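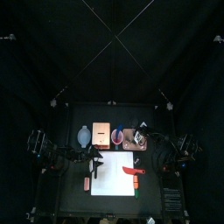
Black fabric tent over a dark tabletop, poles crossed at the ceiling.

Section 3: Putting up the tent and setting out the table

I wrote the rest of this guide at a desk, but this part I wrote on my knees with the bag tipped out in front of me, so it follows the order things really go in. The printed sheet that comes with the Sandik tent starts with the walls. I start with the floor, and I think you'll be happier for it (my first try took a whole evening and a lot of muttering!).

You'll want a ceiling height of at least 94 inches if you plan to stand the frame up in one go. With a lower ceiling you can still do it, you just build it lying on its side and tip it up with somebody on the other end. Clear a space that you can walk all the way around. Give it a sweep too - black fabric picks up every crumb and cat hair in the county.

3.1 The frame

1. Lay the ground poles out in a rectangle and push the corner joints on by hand. Don't hammer them. If one won't go, turn it a little and try again.

2. Stand the four uprights in the corners. They'll lean every which way for now and that's fine.

3. Add the top rails, short ones first. The long rails have a spring button at each end, and you should hear both of them click.

4. Feed the two thin poles through the ceiling sleeves so they make an X. Start both of them from the back of the tent. I started one from each end once and had to pull the whole thing out again.

5. Flex each pole gently and drop its tip into the corner cup.

CAUTION: Those poles are under tension. Keep your face to the side while you seat the tips, and keep kids and dogs out of the room until all four are in.

Note: If the ceiling sags in the middle, one of the tips has popped out of its cup. Go look at the back corners first, they're always the guilty ones in my house.

3.2 The fabric

1. Find the tag that says TOP. On mine it was sewn into the back seam, on the inside, in black thread.

2. Drape the skin over the frame with the door flap rolled up and tied. Pull it down evenly, a bit on this side, a bit on that side, the way you'd put a fitted sheet on a bed.

3. Close the hook-and-loop straps around the uprights, working from the top down.

4. Leave it alone overnight if you can stand to. The fold lines drop out on their own and the new-bag smell fades a lot. I don't iron it, and the care tag says not to.

Wash it cold, by itself, and hang it to dry. The Gravel liner that's sold separately goes in a different load because the dye runs. Ask me how my dish towels look.

3.3 The table

Any sturdy table will do as long as it fits inside with some room for your elbows. I use the Peltonen folding table, the one with a top 60 inches long, and I slide it in legs folded and open it up once it's inside. Doing it the other way around means lifting the whole frame over it.

1. Open the legs and push the locking rings all the way down.

2. Check it with a level along both directions. Turn the feet to fix it, or use folded cardboard like I did for the first month.

3. Leave a hand's width between the table and the back wall. The fabric needs somewhere to move when you open the door flap, and you'll drop things back there and want to get them out.

4. Lay something pale on the part you'll be working on. Small dark pieces disappear on a black tabletop, and a white board or tray makes them so much easier to find. Anything smooth and flat works.

5. Put the tall and tippy stuff at the back and keep the front clear for your hands.

CAUTION: Drinks and open cups of paint or colored water go as far from your elbows as they can get. The seams in the floor piece are not sealed, whatever the bag says.

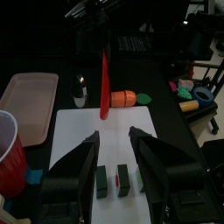 3.4 Lights

1. Run the cord in through the low corner port before you hang anything. It's a nuisance to do after.

2. Clip one lamp to each side rail. Two small lamps beat one big one, because your own hand won't throw such a heavy shadow on what you're doing.

3. Point both lamps at the wall across from them and then bring them down bit by bit until the table looks even.

4. Plug in the Pledton timer and set it for 3 hours. I get carried away in there and it's nice to have the lights tell me to go eat.

CAUTION: Cool-running LED lamps only. Never hang a halogen or a heat lamp inside a fabric tent. Keep every bulb at least 16 inches from the walls and the ceiling, and turn everything off at the plug when you leave the room.

Note: If the lamps flicker when the fridge kicks on, try a different outlet before you blame the timer. I sent a perfectly good one back.

3.5 Air

Roll the door flap up any time you're using glue, marker, or paint. With the flap down it gets stuffy pretty fast, even in winter, and in August I don't close it at all. A little desk fan on the floor outside, blowing past the opening, moves plenty of air and doesn't send your paper flying. The mesh vent up top should stay unzipped the whole time you're inside.

If you only remember to check one thing before you move on to Section 4, check the spring buttons on the long rails. Mine work loose every few weeks, the left one more than the right.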